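Student Projects / Surfaces & Materials
4 min read

Worktop and Tray Report: Surface Wear on a Shared Bench
Noemí Solís
July 24, 2025

1. Background

My project was about the bench we all share in the Gronelham workshop. The top is beige with a mottled pattern, a bit like marble, and it gets used every day of term. I wanted to find out how it holds up, which cleaning routine suits it, and what kind of objects are easiest to keep in order on it.

The budget was small. I had 300 for materials and five weeks, and I spent most of the money on cleaning supplies and test sheets from Folier. The bench itself was already there, with its metal enclosure and the aluminum rail along the front edge.

Two items stayed on the bench through the main part of the work: an orange block and a blue upright holder with a green piece in it. I chose them because the colors stand out well on beige. Tools were kept toward the front. The ratchet wrench with the red handle lives on the rail, where it is easy to reach and does not touch the top.
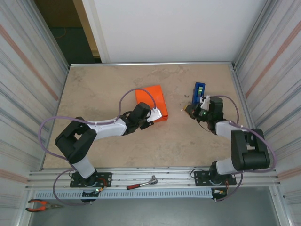
2. Looking at the surface

From a standing position the top looks even. Close up it does not. I divided it into 12 areas on paper and wrote a short note on each one before cleaning anything. The notes cover color, shine, specks and any smears.

Most areas got nearly the same note: pale beige-gray with darker tan blotches, which belong to the pattern and should not be scrubbed at. The specks are a different matter. They are tiny and dark, and from normal height I missed a lot of them. I also found lighter patches with a bluish tint that look like a residue or flaking. I could not decide which, so both words are in my notes.

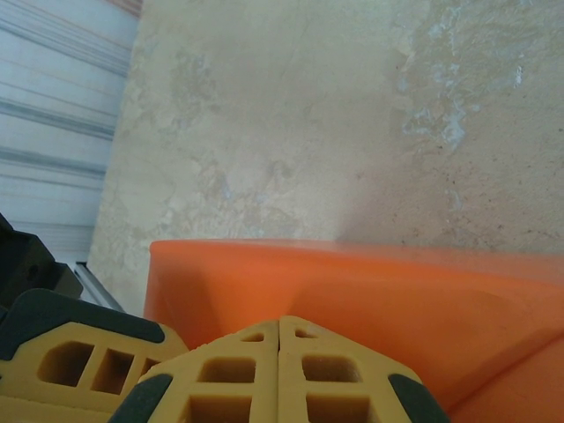

Figure 2. Close view of the top, with the ribbed panel at upper left and orange at lower right.

I compared two cleaning methods on a spare piece of the same board. The first was a damp cloth. The second was a mild paste from Moser, used with a soft pad. The paste left the board duller, and I had to wipe it again to get the film off. The damp cloth took longer on old marks but did not change the shine. I used only the cloth on the real bench after that.

3. Keeping things in place

The block is wedge-shaped with a flat top, so it sits still when the bench is bumped. The holder is upright and takes up little room – useful on a bench where the middle has to stay free for work. I kept both toward the back half of the top and marked their places on my plan.

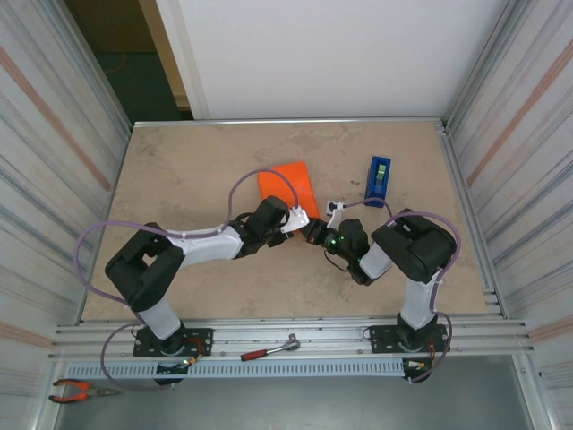 I tried the plan with three classmates. Each of them was given the drawing and asked to reset the bench after a session. Two did it with no questions. The third put the holder on the wrong side, and when I looked at my drawing again I saw that I had not marked which edge was the front. The second version has the word FRONT along the rail.

4. Color and close work

The last part was about telling materials apart at short range. Orange was the easiest to find from anywhere in the room. Up close it is harder to judge, because a smooth matte surface with only soft shading gives the eye very little to hold on to. Pale items next to beige were worse, and their edges were the first thing people lost track of.
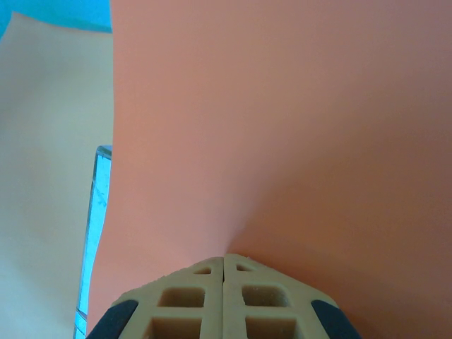 Figure 4. Orange and cream surfaces side by side, with turquoise in the top left corner.

For a shared bench I would pick strong colors for anything that has to be put back, and keep cream and white for things that stay put.

5. What is left to do

The bluish patches need a second look in August, after the bench has had some weeks without paste or spray anywhere near it. I also want to repeat the reset test with people from the Dramulari course, who have never used our workshop. The plan, version two, is taped inside the cupboard door.

Tags: workshop, surfaces, cleaning, student report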